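Robotics Club Summer Update: The Turntable Cell

The Tislow Robotics Club has been meeting through the summer in the second-floor computer room, and most of that time has gone to one project. Members are building a simulated work cell with two robot arms and a round turntable, and teaching the arms to move small parts on and off it. The project is called Sisis. It is the club's entry for the Avitz Student Automation Challenge in November.

Everything so far has been done on screen. The challenge has two rounds, and the first is judged entirely in simulation. Teams send in their scene files, their control code and a short report. Teams that pass get time on real equipment in the second round, using the same code with as few changes as they can manage.

The task is the same for every team. Small orange cylinders have to be transferred between a tray and the turntable without being dropped or knocked over. A run is scored on how many parts end up where they belong and how long it takes. Touching the rim of the turntable with a gripper costs points. So does leaving a part lying on its side.

The club started with seven members on this project and split the work three ways. One group built the scene: the table, the tray, the turntable and the lighting. A second group wrote the motion code for the arms. The third group set up the test runs and keeps the log.

The scene group had the slowest start. The first version of the turntable was modeled as one solid piece, and parts placed on it sank halfway into the floor of the container. It was rebuilt from separate pieces, with the rim, the floor, the center post and the bar each given their own collision shape. That took most of three meetings. The friction values took another one. If they are set too low, a cylinder slides away when the gripper fingers close on one side first. If they are set too high, the part sticks to the finger after release and tips over.

The motion group is working with one arm at a time for now. The arm over the turntable gets the first set of routines — approach, lower, close, lift — and the second arm will get a copy of them once they are reliable. Coordinating the two comes after that. The rules say the arms may not touch each other, and the planner has to check for this before every move.

The bar inside the container has been the hardest part of the job. Parts that sit close to it leave little room for the fingers, and the arm has to turn its wrist to come in at a usable angle. Early code always came straight down with the fingers in the same position and hit the bar often. The current code looks at where the bar is and picks a wrist angle from a short list. It is slower, but the log shows far fewer bad picks.

The test group runs the cell in batches of 100. In the first full batch the arm completed 25 picks. After the friction changes and the new wrist code, the group ran four batches in a row, 400 attempts in all, and sorted every failure by cause. The most common one is now a late close, where the arm starts to lift before the fingers have a firm hold. The motion group is adding a check for that, and the batches will be repeated when it is in.

Members who missed the last few meetings should update their copy of the project files before doing anything else. The old turntable model is still in the folder under its original name, and loading it by mistake will bring back the sinking problem. Please also write down the settings used for every batch, including short ones. Two batches from early in the summer had to be thrown out for lack of notes.

The computer room was upgraded this spring with help from Hendriks, a local machine shop that has supported the club for several years. The newer machines can run the simulation faster than real time, and a full batch now finishes within one meeting.

New members are welcome at any point in the summer. No programming background is needed for the scene group or the test group, and the motion group will pair newcomers with someone who knows the code. Students who want to join should bring a signed permission form, available at the front office. The next work session is 7/13/26, after lunch in the computer room. The plan for that day is to try the new grip check and begin loading the routines onto the second arm.

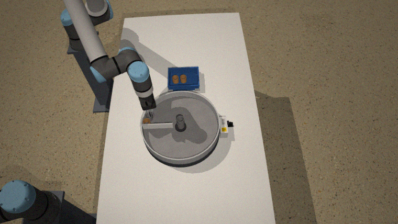

The Sisis cell in simulation, with one arm reaching into the turntable and two cylinders in the blue tray.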